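Why Does Marble Have Lines in It?

A page for young readers from the Malinowski Stone House, Meklow

Maybe you have seen marble in a bank, in a train station or on the stairs of an old building. Touch it in summer and it feels cool. Follow one of the lines with your finger, and it goes left, then right, then it becomes thin like a hair and disappears. Who has drawn it?

No person did. To understand the lines we must go back a very long time, to the bottom of a warm sea.

First there were shells

In the warm sea lived many small animals. Some had shells, as snails and mussels have today. Some were corals. Others were so tiny that you would need a microscope to see them. When these animals died, their shells and skeletons sank down and broke into pieces. After many thousands of years there was a thick white mud.

More mud came on top, and more again. The lower mud was pressed so hard that the water went out of it and the small pieces stuck together. It became a rock with the name limestone. If you look closely at limestone, you can sometimes still find a shell in it, or half of one.

Then the rock was cooked

The ground under our feet moves, but so slowly that we do not feel it. When two big parts of the Earth push against each other, mountains go up, and some rocks are pushed deep down. It is very hot there. The weight of all the rock above is also hard to imagine.

The limestone did not melt. It stayed solid, but inside it everything changed. The little grains grew together into new crystals, which held each other tight like the pieces of a puzzle. The old shells were lost in this change. The new rock is what we call marble. A rock that has been changed by heat and pressure is named a metamorphic rock. It is a long word — try to say it slowly: met-a-mor-phic.

Where the colors come from

Very clean limestone gives white marble. But most mud is not very clean! There can be clay in it, or sand, or iron, or the remains of old plants. Each of these leaves its own color. Iron can make the stone red, yellow or brown. Very fine carbon makes it gray or black. Some other minerals make it green.

The lines are called veins. Many of them began as cracks. When a rock is bent and squeezed, it breaks a little in many places. Hot water goes through the cracks and carries minerals with it. Slowly the minerals stay behind and fill the crack, and then there is a white line in a dark stone. Other lines were thin layers of mud in the beginning, and the mountain folded them as you can fold a blanket.

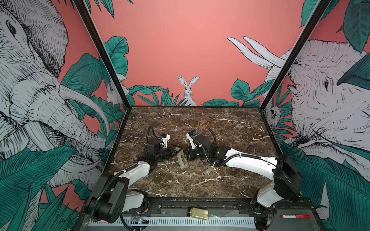
But our stairs at home are shiny stone too, and they have only dots and no lines, writes a reader from Lerkside. Are they marble with measles?

It is a good question, and the answer is that they are probably granite. Granite was once melted rock, deep in the Earth, and it cooled down slowly. So it has spots and grains of different colors, pink or black or gray. It is also much harder than marble. You can't always be sure only from looking, and even grown-ups in our museum sometimes need a magnifying glass.

How a block comes out of the mountain

The place where stone is cut is a quarry. The old quarry at Grevemik is near our museum, and you go down to it by 49 steps, so please wear good shoes. In former times the workers made a row of holes in the rock and put dry wooden wedges in them. Then they poured water on the wood. The wood swelled and pushed, and the stone split along the row.

Today people use a long wire with small diamond beads on it. The wire runs around and around and cuts through the marble, with a lot of water to keep it cool. The largest block in our yard has a weight of 2138 kilograms, more than many family cars. You may climb on it, if it is not raining.

From the block to the table

At the workshop a big saw cuts the block into slabs, like bread. Then comes the polishing. The first stones that rub the slab are rough, the next ones are finer, and the last ones are so fine that they feel smooth to the hand. Only now you can see the veins well. Before the polishing even a beautiful dark brown marble looks dull and dusty.

Because each slab is a cut through the same folded layers, two slabs which were neighbors in the block have nearly the same pattern. Workers sometimes open them like a book, side by side, and the veins make a butterfly.

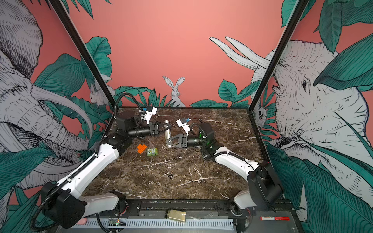
Try it: a marble made of clay

You need modeling clay in brown, white and gray.

Make one big brown ball. Roll the white and the gray into long thin worms and wrap them around the ball. Fold everything together and press, then turn it and fold again. Do this four times, not more, or all the colors will mix and you will have a sad gray lump. Ask an adult to cut the ball through the middle with a piece of string.

Now look at the inside. Cut one more slice and put it next to the first. Are the lines in the same places?

Does marble like lemon?

No! Lemon juice and vinegar are acids, and acid eats the mineral in marble, which is calcite. If you put a drop of vinegar on a small piece of broken marble, you may see little bubbles. Please do it only with a stone from the garden or the quarry path, never on a table. The drop leaves a dull spot, and it will not wash off.

Words to remember

Calcite: the mineral that most marble is made of.
Quarry: a place where stone is cut out of the ground.
Slab: a wide, flat piece of stone.
Vein: a line of another color in the rock.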